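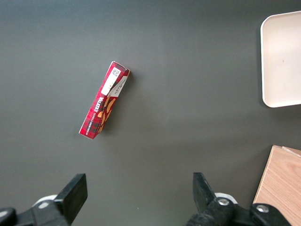
Gwynne objected, on reading a draft of this section, that viewers of founder dramas do not care whether the events are true, only whether the lead is good company for a whole season. We take the point seriously, and the second wave of interviews was partly planned to test it.

4.2 Knowledge of the source and patience with the lead

The series used in the study, Kocabaş, follows the owner of a small chain of shoe shops from her first market stall to the sale of the business. It is adapted from a memoir, and each episode opens with a card saying that some of it happened. Of the 356 people who started the first episode, 322 finished it and filled in the questionnaire. We divided them by whether they knew the memoir before watching. Only 110 did, most of them from newspaper extracts and not from the book itself.

Readers and non-readers gave the first episode much the same scores. The gap opened in the third, where the lead takes credit for a design made by her cousin. Non-readers tended to call this bad writing – several said the show had "turned on her" too early. Readers were more likely to call it brave, even when they disliked her for it. Figure 1, in the previous section, plots the two groups episode by episode and shows the same split.

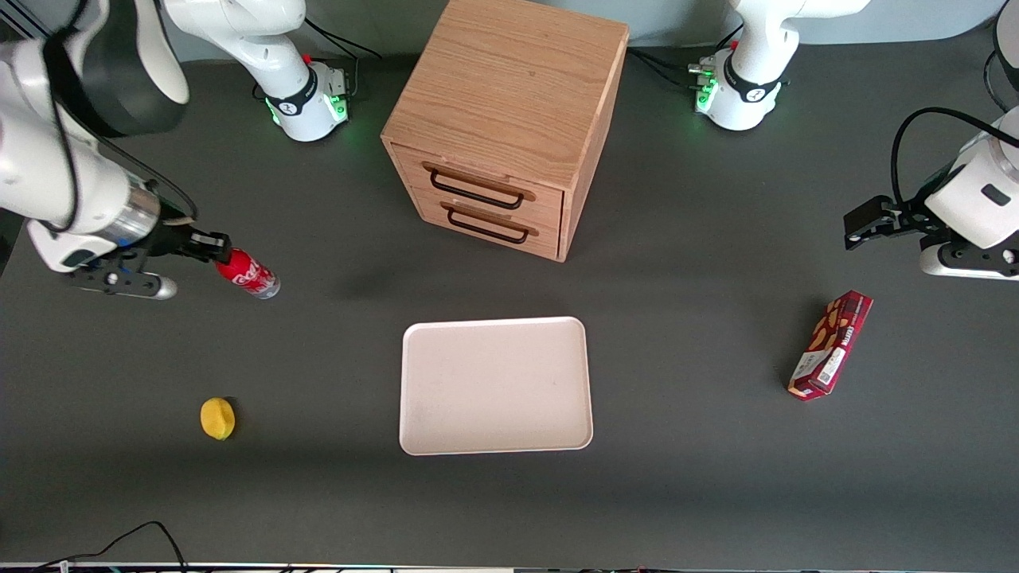 The split did not last. By the final episode the scores had drawn together again, and comments from both groups were mostly about pace. The two episodes set in the Skirinham warehouse were named most often as the place where people thought of giving up. Shi's earlier work on the Osthorpe serials found a similar dip in the middle of the run, though those stories had no living model and no book behind them.

This gives Gwynne's objection some support. Knowing the source changed how one act was judged, but it did little to keep people watching. In the follow-up interviews, 9 viewers said they had looked up the real events between episodes. All of them had already decided to finish the season, so we can't treat the looking up as a cause. The next section turns to the opening card and how it was remembered.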